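The Software That Decides How Hard to Squeeze

It was four in the afternoon and I'd been in the Pundska workshop since lunch, and I had already made the mistake of asking when the robot was going to do something difficult. The woman at the next desk laughed into her coffee. Picking up bread, she told me, is the difficult thing. A steel bolt has one shape and keeps it. A roll has whatever shape you leave it with!

So I pulled up a stool and watched the screens instead of the arms, and I'd recommend that to anyone who gets invited to one of these places. The arms are lovely to look at, but everything I came to write about was happening in a scrolling window of text next to them.

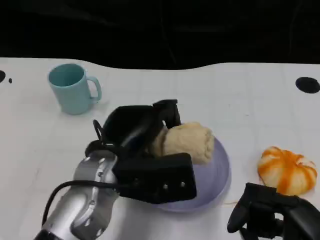 Words by the author of the Pasport column

The team here writes a control package called Atus, and its whole job is the last stretch of a grasp, the part between "the hand is near the thing" and "the hand has the thing." Another program, Garba, does the looking. It takes the camera views, decides what's a plate and what's a roll sitting on a plate (harder than it sounds, when both are pale and round and one is on top of the other), and hands over a guess about where the fingers ought to go. Then Atus takes that guess and starts arguing with it.

I mean that pretty literally. The controller checks itself 300 times a second, and each time it compares how far the fingers have closed with how hard the motors are working. If the fingers keep moving and the motors barely notice, you're closing on something soft, or you've missed. Telling those two apart took the team most of last winter, and they still talk about it the way my uncle talks about his knee.

My favorite part was the planning view. Before an arm moves, Garba sketches 100 possible grasps on the screen as thin little lines, a sort of porcupine, and then most of them vanish. Some would run a finger into the table. Some would bump the other arm or knock over a mug. What's left gets scored, and the top 5 go on to Atus with a note about which one to try first. I asked if I could pick one myself, and they let me, and my choice got thrown out for clipping the rim of the plate. Fair enough.

Cloth is where the whole thing gets really interesting (to me, anyway, I'm a person who can't fold a fitted sheet). A towel with a thick pile has no clear surface. 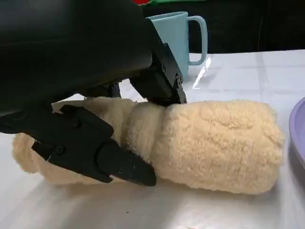
The depth reading comes back fuzzy, so the planner thinks the edge is a bit higher than it is, and the fingers reach the first fluff well before they reach anything worth holding. The old version of Atus used to stop right there and announce a successful grasp. Then the arm would lift and come up with a few tufts and a lot of confidence.

The fix was to let it keep squeezing past first contact, up to a limit that depends on what Garba thinks the object is. Bread gets a low limit. Towels get a generous one. There's a plain settings file where all of this lives, and I was happy to see that it's full of comments, including one that just reads "do not raise this, ask first."

They replay everything, too. Every attempt gets saved with its camera views and motor readings, and you can drag a slider back and forth and watch the numbers climb as the fingers close. I spent 15 minutes doing that with a single grasp and would have happily spent an hour. You start to see the moment the software changes its mind, a tiny flat spot in the curve, and once you've seen it you look for it every time.

I asked what's next, expecting something grand, and got a long answer about file formats. They want the replay tool to open recordings made with older versions of Garba, which it currently refuses to do, and there's a disagreement over whether to convert the old files or teach the tool to read them as they are. They were still going at it when I went to find my coat.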